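Skultetum Retail Price and Sales Panel
Progress report to the Walo Fund, second reporting period
January 28, 2019

1. Status

The panel is in operation and the monthly sales index has been produced on schedule for each month of the period. The index covers small retailers in four store groups: food, clothing, household goods, and personal care. Enrollment stands at 139 stores against a planned 400. The shortfall is concentrated in clothing and household goods. Food and personal care have reached the level needed to publish separate figures.

2. Data collection

Stores submit sales totals and shelf prices through the Vonudier reporting form. Totals are requested before and after sales tax. A store that misses one submission is carried forward at the average change for its group, and a store that misses two in a row is dropped from the calculation until it reports again. The base value of the index was set at 2000 so that small monthly changes can be read without decimals.

Personal care required the most revision. Many items in the group are sold both singly and in sets, and a set price can't be compared with the sum of its parts when the contents change between seasons. Sets are now treated as separate products with their own price history. 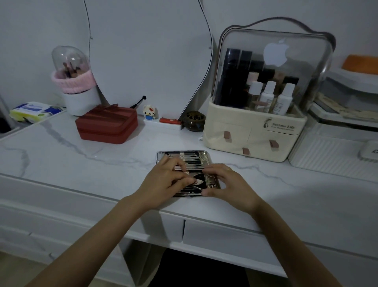 Trinidad Arroyo objected that splitting sets from single items leaves too few price quotes per product in the smaller stores, and asked that the two be combined again wherever a store reports fewer than 10 quotes. The request was accepted for stores below that limit. Affected figures will be marked in the tables.

3. Seasonal adjustment

The adjustment remains provisional. The series is too short to separate the holiday peak from the underlying trend, and the December figure should be read with that in mind. Unadjusted values are published next to the adjusted ones. Late returns from the Bermúdez district changed the direction of the household goods figure for one month; the revised value replaces the earlier one in the annex. 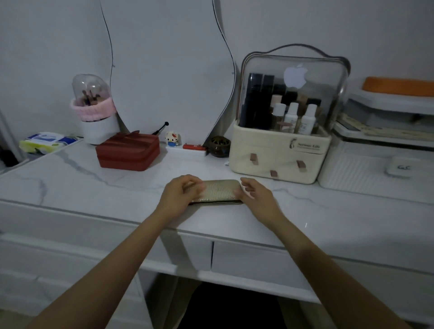 Figure 2. Personal care group: case, single item.

4. Budget

Spending is below plan. The difference comes from store payments, which are made per submission and follow enrollment. Software and staff costs are on plan. No transfer between budget lines is requested.

5. Next period

Recruitment of clothing stores resumes in February. The reporting form will be shortened by removing the question on expected sales, which most stores leave blank. A first comparison of the index with state sales tax receipts will be included in the next report.

Submitted by Vlastimil Trnka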